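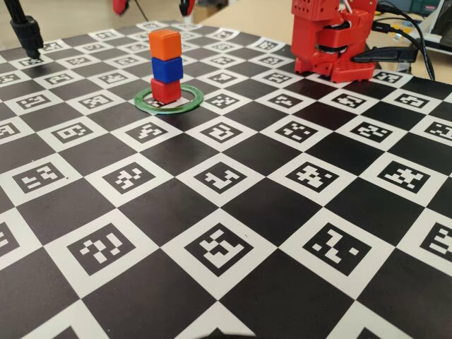

Vurside Stacking Cubes – loose, by the bag

Back in stock. Sorry for the wait, the December shipment sat in customs longer than anyone liked.

Plain solid color cubes for math shelves, board game prototypes, waiting rooms, whatever you have. No letters, no numbers, no pips. Orange, blue, red, green, yellow. Pick one color or take the mix.

Bag of 73. Odd number, yes – it's what fits the drawstring bag and still lets it close. Zustholm packs them that way and we don't repack.

What you get
Cubes, 73
Cotton bag, drawstring
Folded card with stacking games (English and German)

Colors in the mixed bag are NOT sorted evenly. You might get a lot of green. If you need exact amounts per color order single color bags, please don't ask us to count them out, we did that for one school last year and it took all afternoon.

Finish
Matte. Not the glossy kind. Glossy ones slide off each other once you get past four or five high and kids give up. Edges are eased a little so they're ok to grip. Wipe with a damp cloth, mild soap is fine. No dishwasher. No bleach, it takes the blue down to a sort of gray.

Which size
Small is the one most people want. Fits a game box, fits a pencil pouch. The large is better for under threes and for anyone with stiff hands – we sell quite a few to care homes. Small and large don't stack together well so dont mix them in one order thinking they will.

Old Skuline cubes
Get this question every week. The Vurside small is a hair bigger than the old Skuline cube. Side by side you won't see it, in a Skuline tray you will, the last one in the row won't drop in. If you have the trays, look at the Picard insert further down the shop. That one takes both.

Price breaks
Single bag, regular price
2 bags or more, shipping is on us (lower 48 only)
5 bags, ask for the school rate before you check out, can't apply it after
Over 2000 cubes, email us, those come straight from the Zustholm warehouse and the lead time is longer

School purchase orders fine. Put the PO number in the notes box, not the address line, it prints on the label otherwise and the carrier gets confused.

Returns
30 days, bag unopened. Opened bags we can't take back. Wrong color sent is our mistake, tell us and we'll send the right one, keep the others.

Missing the card? We ran out for a while. Bags from the first batch may not have one. Write and we'll mail it, or ask for the file and print it on regular paper. The tower game on side two has a misprint – it says each player draws three cubes, should be four. Fixed on the new cards.

Yellow is low. Green and red are fine. Large orange is gone until the next order, no date yet.

Questions go to Tadhg Nic Aodha at the shop desk, mornings are best. Phone is hit or miss, email gets anwsered same day mostly.

Page updated February 23, 2023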